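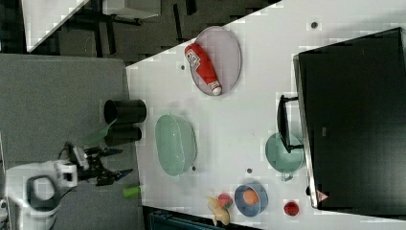

Hivstead demonstrations group, minutes of the Saturday catch-up

Present: Sharon Mwaipopo (chair), Kornél Rácz, Si-woo Yeon, Kerubo Nyaga (minutes)
Apologies: Victor Lema, who is at Mosoti until the end of January and sent a long email instead

1. Minutes of last meeting
Agreed, after Kornél asked for "sulked" to be changed to "raised a concern". Changed.

2. Count so far
Si-woo reported 228 episodes recorded on the tabletop set, of which 57 have been thrown out. Most of the rejects come from the first two days, when the operators were still learning and so were we. Sharon asked whether a failed grasp followed by a good one counts as a failure. Kornél said it was the most useful kind of episode we had. Si-woo said in that case he had binned some 6 of the most useful kind of episode. He will get them back out.

3. The objects
Long discussion, longer than the objects deserve. The ketchup bottle stays. Kerubo wanted it standing up for half the episodes, as people do not generally keep ketchup lying on a plate. Kornél said his family does. Agreed: half and half, starting with the next batch.

The banana, the strawberry and the orange ball stay in. The ladybird fruit also stays, though the labelling sheet now has it under three different names, one of them rude. It is to be called "ladybird fruit" from now on and the old entries corrected.

Cups: both are black, and so is the gripper. Victor's email makes this point at length and in capitals. Sharon proposed adding a cup in some other colour and keeping the black pair as the hard case. Agreed.

4. Monitor
Kornél thinks the monitor lying flat on the table takes up space that could be used for placing things. Si-woo thinks real tables have large useless objects on them and the policy had better get used to it. Put to a vote, two each. Left where it is, on the grounds that moving it would need somebody to do so.

5. Instructions
The written prompts are too alike. Nearly all of them begin "pick up the" and end "and put it in the basket". Kerubo read out her own alternatives, including "basket the banana", which was not adopted. Everyone to write 4 fresh wordings per task, in words a person might say aloud in a kitchen.

6. Fleltari
They would like a sample before they agree to anything. Sharon will send a small one, rejects included, with the rejects marked as such this time.

7. Any other business
The Konalura upload stopped overnight again. Si-woo restarted it and does not wish to discuss it.

Actions
Si-woo: recover binned episodes, fix ladybird entries
Kerubo: find a cup that is not black
Sharon: sample to Fleltari
Kornél: reply to Victor, briefly
All: prompt wordings

Meeting closed when the biscuits did.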